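The Candlestick Cure
2 min read

Every September somebody decides that candlesticks will rescue a dull table. This year's recipe is gold metal mixed with clear fluted glass, plus a cactus.
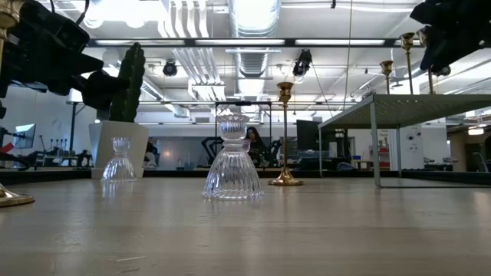 Zewditu Shiferaw buys hers at the Windham market on a Saturday and thinks the mixing is the whole point, as a matching pair looks like a wedding list. Perhaps. I still wonder who dusts all those ridges — and Ritov wants £45 for a glass holder much like the ones my aunt gave away. Buy one, live with it, then see.

Related
Is Brekia's linen worth it?
Small shelves, big claims
Hwang lamps, tested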